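Pinzas de mano, segunda ronda: dedos largos contra dedos cortos

5 de septiembre

Escribo rápido que mañana madrugo. Llevo toda la tarde con las dos pinzas puestas y tengo los antebrazos hechos polvo.
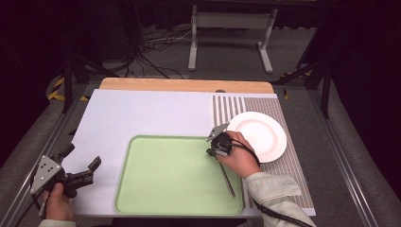

El cubierto con la bandeja verde y el plato. Derecha trabajando, izquierda esperando turno.

Para quien llegue de nuevas: estoy comparando pinzas de mano para grabar demostraciones, de las que coges tú mismo, sin brazo. Luego todo eso se pasa al brazo de verdad, que en mi caso sigue en su caja porque el controlador de Statthorpe no termina de llegar. Así que de momento, manos. La primera ronda fue en febrero y salió regular, los que me leéis ya sabéis (la historia del muelle).

Esta vez tres cosas encima de la mesa: el par que ya tenía, de Tokeo, unos dedos nuevos de Brundarden y unos cortos que me hice yo con el mismo anclaje. Todo montado sobre el mismo cuerpo para no mezclar cosas. Cable en las dos, nada de batería. Ya probé la batería y no vuelvo.

La tarea. Cubierto de mango largo, de la bandeja al plato. Parece una tontería y es lo peor que he probado. El mango es fino, la bandeja tiene reborde, y si entras demasiado plano el dedo pega en el reborde antes de llegar al metal. Si entras demasiado vertical agarras bien pero luego el cubierto cuelga y al ir al plato toca donde no debe. Hay un ángulo bueno en medio y cuesta encontrarlo con la muñeca torcida.

Resultados, por orden de prueba.

Dedos de Tokeo. Los conozco, los quiero, son blandos de punta. Cogen el mango casi siempre. El problema viene después: el cubierto gira dentro de la pinza en cuanto lo levantas. Poquito, pero gira. Para una persona no es nada, corriges sin pensar. Para el modelo que aprenda de eso es un lío, porque la mano hace una corrección que en la cámara apenas se ve. Tengo un montón de grabaciones así de febrero y no sirvieron para gran cosa.

Dedos de Brundarden. Más largos y más duros. Aquí el giro casi desaparece, que era justo lo que quería. A cambio, hay que apretar con más ganas y a la media hora lo notas en el pulgar. Además son tan largos que en la bandeja estorban, sobre todo cerca de las esquinas redondeadas. Dos veces empujé la bandeja entera en vez de coger el cubierto. Repetir, colocar, repetir.

Los míos, cortos. Feos. Impresos con prisa, con un trozo de goma pegado. Pues van mejor de lo que esperaba con el mango y fatal con todo lo demás. Con el borde del plato ni lo intento, no abren lo suficiente. Se me despegó la goma en la toma 7 y ahí lo dejé, ya la pegaré con algo decente.

La mano izquierda. Tema aparte. En esta tarea casi no hace nada, sujeta la bandeja si acaso, y aun así hay que llevar la pinza puesta y tenerla en un sitio razonable. Yo la dejo abierta, a la izquierda de la bandeja. Al principio la bajaba fuera de la mesa para descansar y luego al revisar las tomas era un desastre, la pinza entraba y salía todo el rato. Ahora norma fija: quieta, abierta, a la vista. Cansa más. Es lo que hay.

Lo de los cables. Los llevo cada uno por su lado, el derecho por encima de la mano y pegado a la manga. El izquierdo suelto hacia abajo. El derecho pesa algo, tira de la muñeca cuando te estiras hacia el plato, y creo que parte de mis fallos al soltar vienen de ahí. Tengo que probar a sujetarlo en el codo con un velcro. En el suelo tengo otro nido de cables que no voy a comentar, un día lo ordeno.

La cámara. La llevo en la cabeza y esto sí que ha cambiado desde febrero. Antes miraba hacia donde me daba la gana y salían tomas con media bandeja fuera. Ahora me obligo a mirar al centro de la mesa y mover solo los ojos. Antinatural total, pero se nota una barbaridad. El fondo lo tengo con cortinas negras a los dos lados, y eso tambien ayuda, menos reflejos en el metal del cubierto. Con la luz de la ventana el mango desaparecía sobre la parte blanca.

La esterilla de rayas la puse por probar. La teoría era que el seguimiento de posición va mejor con textura que con el tablero liso. En mi caso sí, algo mejor, pero solo tengo una tarde de datos y no me fío. Si alguien lo ha medido en serio que me escriba por favor.

Números, que me los pedís siempre. Tengo 524 tomas guardadas entre los tres juegos de dedos, todas de la misma tarea. La idea es llegar a 2.000 antes de entrenar nada, y mezclando objetos, no solo cubiertos. A este ritmo me queda un rato largo. No pongo porcentajes de acierto por juego porque no hice las mismas tomas con cada uno y sería hacer trampa.

Software: sigo con el grabador de Dvořáček, la versión vieja. La nueva me desincroniza las dos pinzas, la izquierda llega tarde y no consigo saber por qué. He probado a cambiar los puertos, a cambiar el hub, a reiniciar todo en distinto orden. Nada. Con la vieja va fino así que ahí me quedo. Si lo arreglan ya contaré.

Con qué me quedo de momento — Brundarden en la derecha, Tokeo en la izquierda. Mezclar no me gusta nada, porque luego hay que calibrar cada una por separado y apuntarlo bien en cada sesión (ya me equivoqué una vez y perdí una mañana entera). Pero la derecha necesita que no gire y la izquierda necesita ser cómoda, y no tengo unos dedos que hagan las dos cosas.

Pendiente para la proxima:

Cortar un poco los dedos largos. Me da miedo porque son caros.
Velcro en el codo.
Goma nueva en los míos, y que abran más.
Probar con un plato hondo, que el de ahora tiene el borde muy ancho y perdona mucho al soltar.
Otra bandeja con el reborde más alto, a ver si sufro más.

Contestando de paso a lo que preguntabais en la entrada anterior: no, no he probado guantes con sensores, y no, no vendo el juego viejo, que lo uso de repuesto. Lo de los archivos de mis dedos cortos, los subo cuando no se les caiga la goma.

Me voy a poner hielo en el pulgar.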